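Skedeck Worktop Oil W2

Penetrating oil finish for solid wood worktops, benches and tables
Product code: SK-W2
Category: Interior wood finishes / Oils

Overview

Skedeck W2 is a clear penetrating oil for interior solid wood surfaces in regular use. It is supplied ready to apply and contains no pigment. The oil cures inside the upper layer of the wood and leaves a thin, low-sheen surface that can be repaired locally without stripping the whole top.

W2 is suited to glued-strip (butcher-block) tops, full-stave tops and edge-glued panels in beech, oak, birch, maple and ash. It is not intended for veneered board, laminate, outdoor furniture or floors. For stair treads and floorboards, see Bokness Floor Oil.

Appearance

Clear oil deepens the color of bare wood. On light species the shift is toward yellow and is most visible in the first coat. Strips cut from different boards take up oil at different rates, so the contrast between neighboring strips usually increases after treatment. Customers who need an even tone should test W2 on an offcut from the same batch before ordering in quantity.

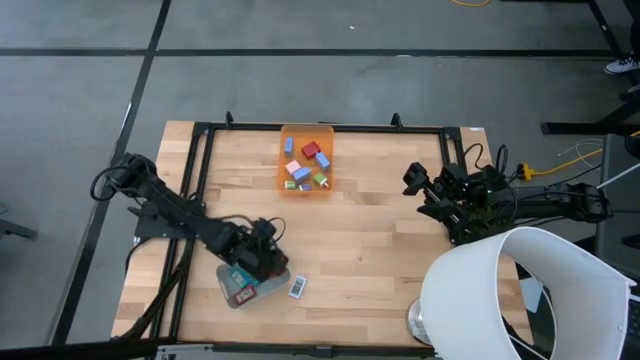

Light butcher-block top with strips in pale tan, honey and slightly darker brown.

Where the yellow shift is not wanted, use Yin White Base as the first coat, followed by W2. Yin contains a small amount of white pigment and holds pale species closer to their unfinished color. It should not be used on oak with open grain, where the pigment collects in the pores.

Surface preparation

The wood must be clean, bare and free of wax, varnish and silicone. Moisture content should be 12% or lower. Sand with the grain to 120 grit, then to 180 grit. Do not go finer than 180 – a polished surface closes the grain and reduces uptake. Vacuum the top and wipe it with a dry lint-free cloth.

End grain absorbs considerably more oil than face grain. Sand it to 240 grit to bring the two closer together, and allow for an extra coat on all cut ends, sink openings and drilled holes.

Application

1. Stir the can thoroughly. Do not shake.
2. Apply a thin, even coat with a short-nap roller, brush or cloth.
3. Leave for 17 minutes at 68 °F. Add oil to any areas that have gone dry.
4. Wipe off all surplus with a clean cloth. No wet film should remain.
5. Allow to dry overnight, then rub lightly with a white nylon pad.
6. Apply the second coat in the same way.

Treat the underside of the top with at least one coat. A top sealed on one face only will take up moisture unevenly and may cup. Tops fixed to a metal base should be mounted through slotted holes to allow for movement across the width.

Technical data

Base: modified linseed oil
Color: clear
Sheen: low
Number of coats: 2
Working temperature: 59 to 77 °F
Dust dry: 6 hours
Light use: 24 hours
Full cure: 10 days
Cleaning of tools: mineral spirits
Shelf life: 24 months, unopened
Storage: frost-free, lid tightly closed

Pack sizes

SK-W2-05: 0.5 liter can
SK-W2-10: 1 liter can
SK-W2-50: 5 liter can, trade only
SK-W2-P: pallet, 420 one-liter cans

Care and maintenance

Clean with a damp cloth and Hesen Neutral Soap. Avoid ammonia, bleach and scouring powder. Standing water should be wiped up promptly, particularly along glue lines and around taps. Steel cans and cast iron left on a damp surface can cause black marks in oak.

Re-oil when water no longer beads. On a workshop bench this may be every few months; on a lightly used table, once a year is normally enough. Scratches can be sanded out at 180 grit and spot-treated – feather the oil outward to avoid a visible edge.

Safety

Cloths soaked with oil can self-heat and ignite. Soak used cloths in water immediately after work and store them in a sealed metal container until disposal. Ventilate during application and drying. Keep out of reach of children.

Data sheet revised December 15, 2018. Replaces the May edition.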